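08/11/2023, workshop notebook, Stimstead bench

Umbrella tidy, second layout. The compacts for the Huscombe entrance hall are still being sorted out here before anything goes over. The job is the same as in the last entry: get the folded umbrellas off the table and into one bin, with the plants left where visitors would expect them.

Plants first. The peach fluted pot with the big cream and white bouquet stays at the back. It is tall and it spreads, so anything placed under the ferns gets lost. The small white planter with the pink flowers goes to the right of it, against the back wall.

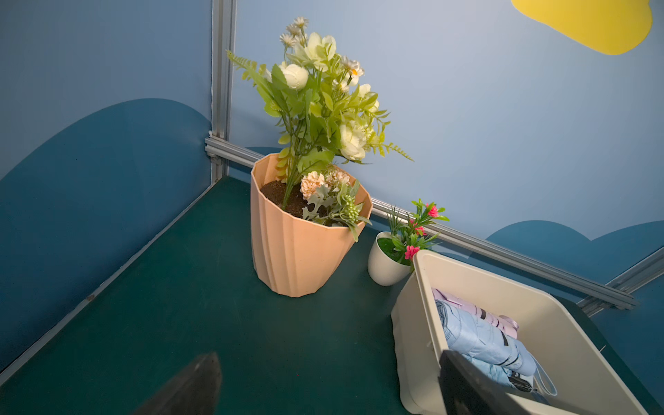
I want both kept on the list for Huscombe. The artificial ones need dusting and nothing else, and the Pirden office has gone through two real ferns since they moved in. Budget line for plants and pots is 82 dollars, which leaves enough for a second small planter if we want one.

Bin position: middle of the table, slightly toward the back. Last time we had it nearer the front and people kept reaching over it. Beige is fine. It doesn't show dust and the pale umbrellas are still easy to pick out against it.

Straps are the nuisance. A loose strap catches on the next umbrella and the two come out together.
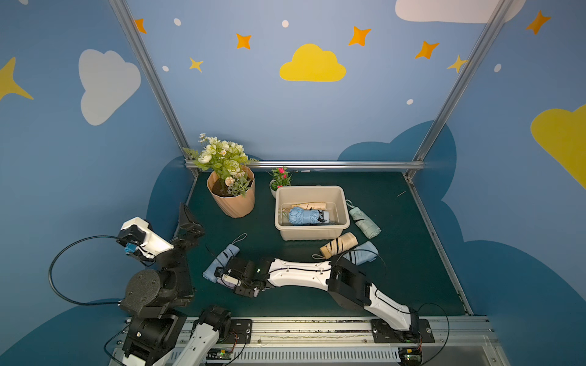
Oyewole sent the order sheet back with 146 umbrellas on it. We asked for 200. The balance is promised for later in November. I have marked the sheet and put it in the tray with the others. Five of the first box had no sleeve and are set aside in the drawer under the vise.

Wrapping notes, for whoever does the next batch:

- Shake the folds out before rolling. Fabric bunched up under the cap makes a fat bundle.
- Roll all the panels the same way and smooth each one down as you go.
- On the mint one with the wide cap, work from the cap down. The dark bands show every crease.

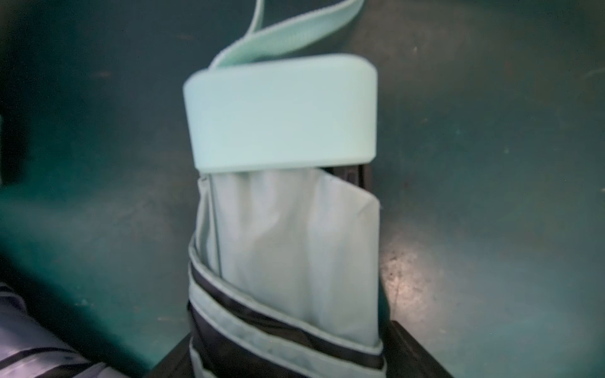
- Fasten the wrap before putting the umbrella down.
- Tuck the strap in last.

Still to do: labels for the bin, and ask Pirden if they want the same layout or a taller bin by the door.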